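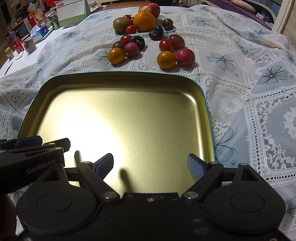 Hotow Marín
Lecturer in Mobile Software Design

Sep 29, 2024 · 5 min read

Chapter 5
Notifications and the Art of Interrupting

Pick up any phone that has been left alone for an hour and you will find a small pile of messages waiting on the lock screen. A bank, a game, a weather alert, two group chats. Every one of them was sent by code that somebody wrote, and by the end of this chapter you will be able to write that code yourself!

We will work with Mondeck, the note-sharing app you started in Chapter 3. So far it only talks to people while it is open. Now we let it speak up from the background — a big step, and one of my favorite parts of the course.

A push notification travels farther than most beginners expect. Your server hands it to a push service, the push service finds the right device, and the device decides whether to show it, hold it or drop it. In January we ran this exercise with a test app called Trukier and sent 3000 messages over port 443. All but 66 arrived, and tracking down the missing ones taught the class more than the lecture did.

Before you start, make sure you can:

- register a device and store its token
- ask for permission at a sensible moment
- read a server log

Section 5.1 begins with the token, a long string of characters that tells the push service where to deliver. Keep your Mondeck project open as you read.

We use cookies to improve your reading experience. Accept | Manage settings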